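I finally got myself a bench at the Jallstead college workshop in January, after almost 2 years of saying I would. They open the engineering block to the public on Wednesday evenings once the students have cleared off, and you can book a lathe, a laser cutter or just a bit of table. My first session was 9th January and I was so nervous I forgot my safety glasses and had to borrow a pair from the box by the door (scratched to bits, smelled of someone's sandwiches).

You have to do the induction first. It's a whole evening of being shown where the red buttons are, and I loved it! We all had a go at turning a bit of brass rod down on the lathe, which everyone there calls Ignacio, and mine came out like a chewed pencil. I've kept it. It's on the windowsill next to the kettle.

My actual project is a replacement gear for my old Indmont bread mixer. The original is plastic and has lost 2 teeth, and the spare went out of production years ago, so I thought, well, how hard can it be to draw one? Quite hard. I spent three evenings in the free drawing program moving one circle back and forth, and the first print wouldn't even go on the shaft. The second went on and wouldn't come off again. I had to use a hairdryer and some very bad language.
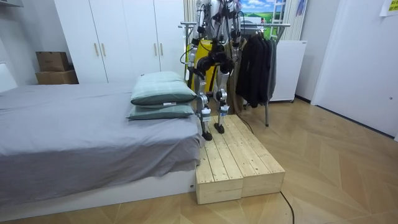
Not everyone thinks the drawing part matters that much. A reader over in Wurnwood wrote to say I should have skipped the computer altogether, stuck the old gear on a flatbed scanner and traced round it, and that the students on their local course are taught to measure by hand for a whole term before they go near a screen. I'm a bit torn. I do like the idea of tracing, but the worn teeth would come out worn, wouldn't they? I'd still be guessing at the tips.

Anyway, version three is in nylon and it's booked in on the big printer for the first week of February. The technician reckons I should leave a hair more clearance in the bore and stop fussing with the rest. If it fits I'm making a seeded loaf and taking it in for the Wednesday lot. And if anybody has a dead Indmont in the loft with a decent gear in it, please do leave a comment, I'll happily pay the postage.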